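Notes on a Grip Force Fault and the Changes That Followed

For most of November our work at Clenholm was held up by a fault that I first classified as minor. I record it on this site because two readers have written to ask why the series on household objects stopped, and because the error in judgment was mine.

The station at the time consisted of one table with a cloth, a folding screen behind it, and a robotic hand running the Wuvau controller. The task list was ordinary: pick up a light object, place it on a target, release, withdraw. Paper cups were used more than anything else. They are cheap, and they show plainly when a hand has squeezed too hard.

The fault appeared during an afternoon run. Adeel Qureshi was at the keyboard and I was keeping the log. The hand placed a cup, received the release command, and did not open. The controller reported the release as complete. Adeel sent the command again and the report was the same. On the third attempt the fingers closed further and the cup collapsed. No person was near the hand, and the material loss was one cup.

I wrote "release failure, retry" in the log and we continued. That entry was inadequate. It did not mention that the software had reported a state the hand was not in, and it did not mention that the fingers had moved in the wrong direction. Anyone reading it later would have taken it for a missed command.

The same thing happened 4 times over the following runs. On the last occasion Adesuwa Tijani had reached across the table to straighten the cloth, having read "complete" on the screen and reasonably concluded that the motion was over. The hand closed while her wrist was a short distance from it. She was not touched. She stopped the station with the power switch and asked that it stay off, and it did.

Chinyere Ekwueme conducted the review. She went through 395 logged cycles and found that 93 of them contained a disagreement between the commanded finger position and the measured one. In most cases the difference was small and corrected itself. In the failures, the controller had lost its reference for the closed position after a long hold, and treated "open" as a target on the wrong side of where the fingers were. The "complete" message was issued when the command was sent, with no reading taken from the fingers. We had assumed otherwise since installation, and the manual did not support that assumption.

The following changes are now in effect.

The release message is tied to measured position. If the fingers have not opened within 2 seconds, the station cuts power to the hand.

The closing force limit for light objects is set in the motor driver, where a controller error cannot raise it.

No one reaches over the table while the hand is powered, whatever the screen says. The stop switch has been moved to the near side, within reach of the person keeping the log.

Log entries must state what the hand did and what the software reported, on separate lines.

Adaeze Yusuf has asked whether the older results from the Stidville sessions should be withdrawn. They were collected with the same controller, and I have marked them as under review. The force figures in particular should not be cited until Chinyere has compared them with the driver records. I expect that to take around a month.

I have also apologized to Adesuwa for the first log entry. Her request to keep the station off was correct, and I should have made the same decision after the first failure.

Work with paper cups has resumed under the new rules. Questions about the driver settings may be sent to me through the contact page.

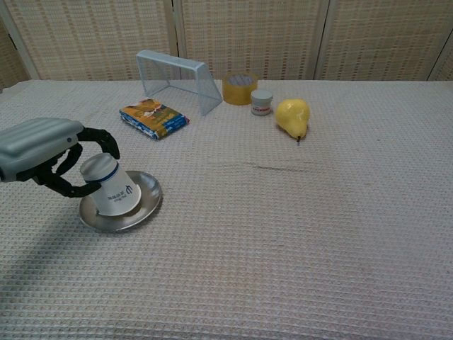

The hand with its fingers around an upturned paper cup on the metal saucer.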